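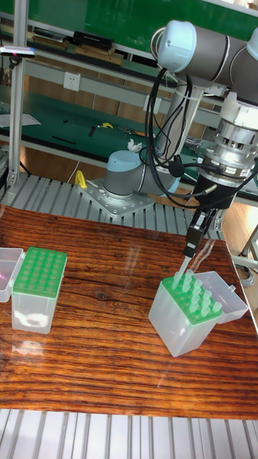

Robot arm with a pipette tip over an open tip box.

Thursday, February 1, 2024
By Yamila Bravo
Reading time: 3 minutes

Skullamgate lakeside family day: programme, site plan and booking arrangements

The Skullamgate Summer Office has confirmed the arrangements for this year's lakeside family day, to be held in July on the lower meadow and the adjoining shore path. Admission is free. Pitches for traders and community groups must be booked in advance.

The site will open to the public at 10 am and close at 6 pm. The programme is divided between the meadow stage, the shore path and the boathouse lawn. Stage performances are limited to half an hour each, with a quarter of an hour allowed for changeover. The brass band will play twice, at opening and in mid-afternoon. The children's procession leaves the boathouse at noon and follows the shore path to the meadow, where it disperses at the east gate.
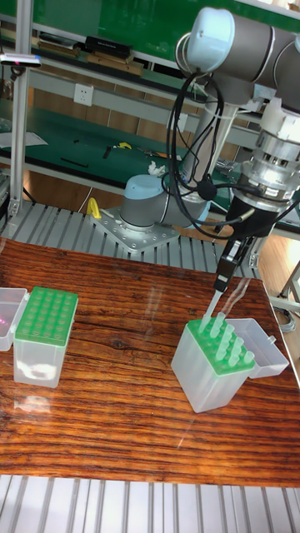

Issue 78

There are 69 pitches on the revised site plan. Food pitches are grouped along the hard standing on the north side, where mains water and electricity are available. Craft and information pitches are on grass and have no power supply. Generators are not permitted on the meadow. Vehicles may enter by the service road until 9 am and must be parked in the upper field before the gates open.

Equipment hire is again being handled by Dritard, which will supply the stage, the barriers and the public address system. Skiteck will provide temporary walkway matting between the car park and the stage. The matting follows a single level route suitable for wheelchairs and pushchairs, and a marked viewing area will be kept at its southern end.

"The main change is the position of the stage," said Agustina Domínguez, events manager. "It now faces away from the houses on Urrutia Terrace, and the sound limit is the same as before. We have moved the food pitches to suit."
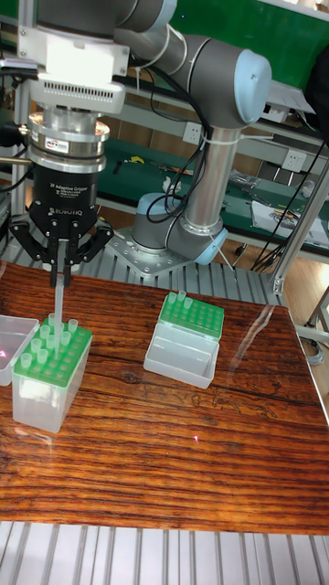 Yamila Bravo, Communications Officer, Skullamgate Summer Office

Swimming is not part of the programme. Rowing boats may be hired from the boathouse in the usual way, except during the procession, when the landing stage will be closed. Dogs are admitted on leads but may not be taken into the food area.

A shuttle bus will run from the railway station every half hour. The car park charge is £3 per vehicle, payable on entry by card or cash. Cycle stands for some 50 bicycles will be placed beside the east gate. 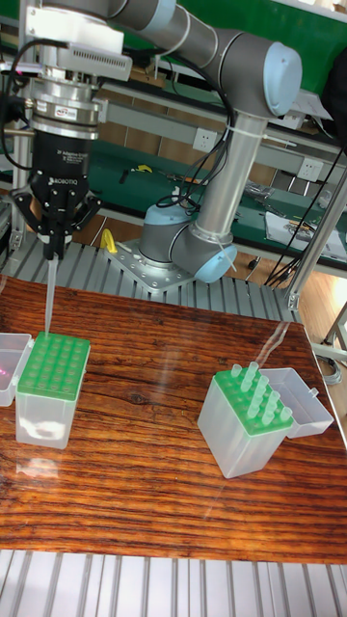
Applications for pitches should state the frontage required, the type of goods and whether power is needed. Food traders must enclose their current hygiene rating and a copy of their public liability certificate. Forms are available from Oriana Cáceres at the Summer Office. Stage enquiries should be addressed to Elżbieta Ostrowski.

In the event of high winds the stage programme will transfer to the boathouse hall, where capacity is restricted.

Related items
Shore path resurfacing: revised closure dates
Boathouse opening hours, spring and summer
Pitch application form and guidance notes
Meadow parking: notice to residents of Urrutia Terrace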